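Pernamar Wallet support forum
Ticket 248: node sync stalls, wallet balance shows zero
Status: Solved
Opened by: Phong Lương
Handled by: Catrin Ellis
October 2022

Phong Lương wrote:
Hi all! First off, I love this wallet and I've been running it against my own full node for months with no trouble at all. Then I updated to the new release last night and my balance went to zero. The transaction list is empty too. The node log says it's syncing, but the block height hasn't moved for hours. I have my seed words written down, so I'm not panicking (much).

What I've tried so far:
Restarted the wallet. No change.
Restarted the node. It picks up peers, then stalls at the same height.
Checked the address on a public block explorer. The coins are right where they should be!

Catrin Ellis wrote:
Hi Phong, great report, and that explorer check was exactly the right move. Your coins live on the chain, and the wallet only shows what your node tells it. Please don't delete anything yet. Could you send me the last 100 lines of the node log, plus your prune setting?

Phong Lương wrote:
Log attached. Prune is on. I used the value from the Flalus setup guide.

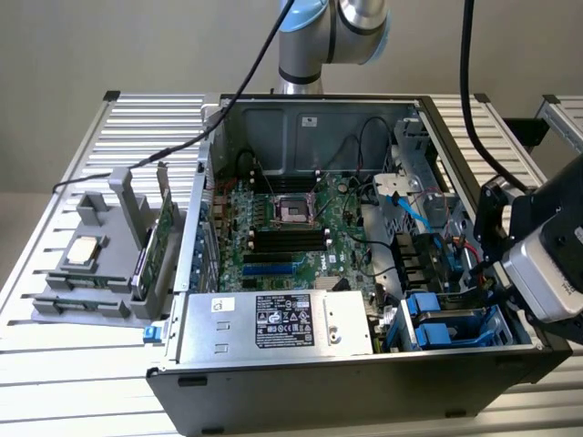 Does a zero balance in the wallet mean the coins have been moved?
A zero balance on a node that hasn't finished syncing says nothing about the coins themselves; look up your address on a block explorer to see what it holds.

Catrin Ellis wrote:
Thanks, the log is really helpful! Look at this line:

index rebuild: block file missing, retry in 1,000 ms

The new release rebuilds its address index on first start, and for that it wants the old block files. With prune on, those files are gone, so it asks, waits and asks again. We should be catching this with a proper warning and we aren't. I've passed it to Idris Kneath on the node side.

Idris Kneath wrote:
Confirmed, and nice find! I got the same loop on a pruned test node. Two ways around it:

Option 1. Turn prune off and download the whole chain again. Needs plenty of disk space and patience.
Option 2. Keep prune on, add addrindex=0 to the config file, restart, then run a rescan from the wallet's birthday height.

Option 2 is much quicker and fine for a single wallet.

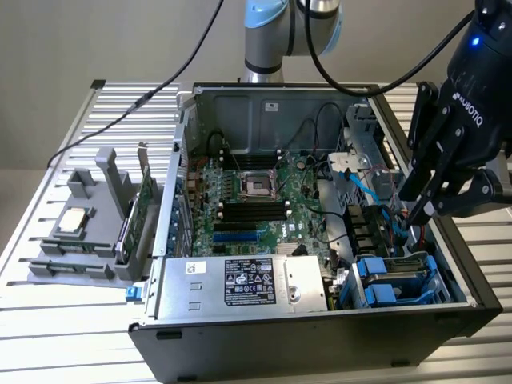

Open desktop tower with the CPU socket empty.

Phong Lương wrote:
Going with option 2. One question: I don't remember my birthday height. Is it stored anywhere?

Catrin Ellis wrote:
Settings, then Wallet Info, bottom of the page. If it's blank, pick a block from well before your first deposit. Going too early only costs you time.

Phong Lương wrote:
It was blank, so I found my first deposit on the explorer and went back another 3,000 blocks. Rescan is running and the height is moving!!

Phong Lương wrote:
Done! Full balance, every transaction, even the labels. You folks are wonderful.

Elis Voyle wrote:
Same problem here on a pruned node, and option 2 worked for me as well. Make sure you put addrindex=0 above the [test] section in the config. I had it underneath and it was ignored.

Idris Kneath wrote:
Good catch, Elis! Adding that to the help page. The warning message is written and goes into the next point release.

Ticket closed by Catrin Ellis. Linked to: "Pruned node, index rebuild loop".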